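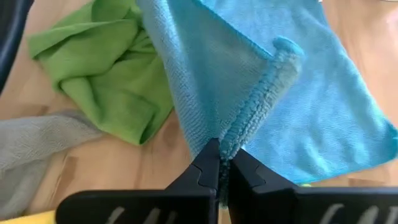 Workshop notebook, Textiles Bench, Latport
May 17, 2021
Entry by Faith Biwott. Present: Hooman Zarei, Concetta Zuccaro (morning only).

Subject: cloth folding and sorting, small terry pieces, continued.

Work resumed at the wooden table by the window. The cloths in use were the blue terry, the green, the grey and the yellow. All had been laundered on Friday according to the standard bench procedure, without softener, and stored in the Plaston bin over the weekend. The bin lid had not been closed fully. Mr. Zarei has asked that the lid be checked at the end of each day.

The purpose of the session was to settle the order of operations for a mixed pile: separate by color, flatten, fold in half, fold again, stack. The written instruction of last September calls for every piece to be flattened before any piece is folded. This takes up most of the table and leaves no clear area for the stack. It was agreed to try one piece at a time and to leave the remainder crumpled until needed.

Observations on the blue cloth. Of the four, this is the one that requires the most attention. The pile is looped and fine, and it grips itself. When the cloth is picked up away from the corners, it gathers into a thick roll and the hem turns under. Once the hem has turned under, smoothing from the center outward does not bring it back; it must be drawn out by the corner. The corners are rounded, so there is no sharp point by which to locate them, and Ms. Zuccaro recommended following the hem by its color, the stitched border being darker than the body of the cloth. This was found to be a dependable method in the morning light. It was less dependable after three o'clock.

A second point concerns shade. The blue appears pale and almost grey on the side facing the window and a much stronger blue on the other. A person sorting by eye from the end of the table could place it with the greys. Mr. Zarei did so once. The sorting cards are to be placed on the window side from now on, and the comparison made with the cloth flat.

Observations on the other pieces. The green gave no difficulty once flattened. The grey sheds lint, and the table had to be wiped twice. The yellow was put aside early, as its label had come partly unstitched and was catching; it is to be repaired before Wednesday.

Folding record. Up to 68 folds were planned for the day. The session was stopped before that number was reached in order to clear the table for the afternoon inspection. The first 9 were discarded from the record, having been made under the old instruction. The remainder are entered on the loose sheets, which are clipped inside the back cover.

Quality of the stack. Edges were judged acceptable when no layer projected past the one above it by more than a finger's width. The blue cloth met this only when the second fold was made toward the thicker hem. When folded away from it, the top layer crept back and the stack leaned. Ms. Zuccaro is of the opinion that the cloth has shrunk unevenly along one side. I have not measured it. A steel rule should be brought up from the Koubek cabinet for this purpose.

Supplies. One packet of replacement cloths was received from Takstead and signed for by Behrouz Daneshvar. It has not been opened. New cloths must be washed three times before use at this bench, as the finish on unwashed terry makes it slide. Colleagues are asked not to take pieces from the packet for cleaning purposes. The cleaning rags are in the lower drawer, as before.

Matters outstanding:
Revised folding instruction, one page, to be drafted by Mr. Zarei.
Repair of yellow cloth label.
Measurement of blue cloth, all sides.
Bin lid.
Request to Mwende Waweru for a blind or a second lamp at the window table.

The table was wiped down and the cloths returned to the bin at 4:40. Lid closed. F.B.

Added later, same day: Ms. Waweru replied that a blind is already on order for the adjoining room and that a second can be included if the window is measured by Thursday. I will take the measurement when I have the rule.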